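Receptor de TDT Sultura R2: dos temporadas de concursos grabados

El Sultura R2 es un receptor de TDT con grabación en disco externo, pensado para quien sigue la programación en abierto y no quiere depender de las plataformas. Lo compré en marzo para grabar un concurso de famosos que termina pasada la medianoche.

La sintonización automática encontró 66 canales, incluidas las emisoras de radio. La guía electrónica carga siete días, aunque las cadenas cambian el horario de las galas sin actualizarla, y conviene programar un margen de diez minutos al final. El aparato admite márgenes distintos para cada grabación.

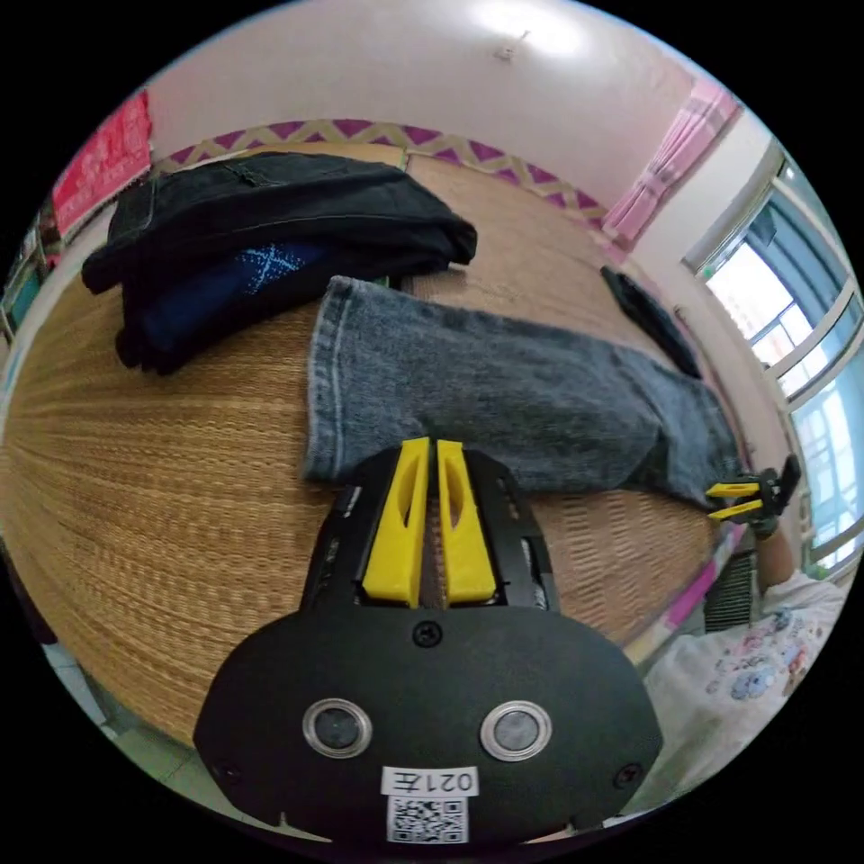 El disco que uso es un Dokier de 1000 GB, formateado desde el propio menú. La grabación conserva el flujo original, sin recompresión, con los subtítulos y la audiodescripción. Se pueden grabar 2 canales a la vez siempre que compartan múltiplex; si no lo comparten, el segundo temporizador se anula sin aviso. Es el fallo más serio del equipo y la versión 2443 del firmware no lo corrige.

El salto de publicidad avanza en bloques de treinta segundos y responde bien. El mando es peor: las teclas de lista y guía están juntas y tienen el mismo relieve. El ventilador no se oye a dos metros.

La salida HDMI da 1080p. No hay aplicaciones ni navegador.

A favor: calidad de grabación, márgenes configurables, arranque en unos nueve segundos. En contra: gestión de conflictos, mando, manual solo en inglés.

Valoración: 7/10.

Prys Jarman, 2022-10-28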